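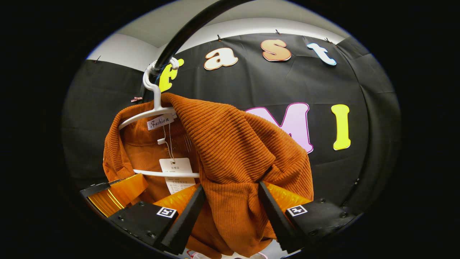 Gasten wrote in to say that before anybody buys a new bow thruster for a boat like this one, they should put a meter on the battery while the thing is running, and I promised I would do that and come back with the full story. So, my apologies for the length!

We have an older canal cruiser, Irnia, with a hydraulic bow thruster that came with her. On a cold start she pushes the bow over just fine. After a few minutes of working in and out of a lock the thruster gets weak and makes a low groaning noise, and by the time we reach our slip it will hardly move her against a breeze. The pump runs off an electric power pack under the forward berth - no engine-driven pump on this one. I changed the oil in October and cleaned the strainer. The meter showed the voltage holding up well, so I don't think it's the battery. Is it the motor in the pod, or am I looking in the wrong place?

Grarkutitz

Thanks for doing the battery test, that saves us all a lot of guessing. Good when cold and weak when warm usually means oil is slipping past something worn, and in my experience that is the pump more often than the pod motor. Warm oil is thinner and finds every gap. Put a pressure gauge on the pump outlet and read it cold, then again after 5 minutes of stop-and-go use. If the pressure falls away, block off the line to the thruster (with the relief valve working, please, and only for a second or two) and see whether the pump can build pressure alone. If it can't, you have your answer without hauling the boat. If it can, then I would start to suspect the motor seals, and that does mean a haul-out. I paid 550 dollars for a rebuilt pump and was very glad I hadn't pulled the pod first.

Also check what grade of oil you put in last fall. Too thin a grade will do much the same thing.

Song

Mine groaned like that and it was air getting in at a loose suction hose clamp. 20 minutes with a screwdriver. Look for foam in the tank first - it's free!

Gasten

Clean the tunnel too. Ours was full of mussels.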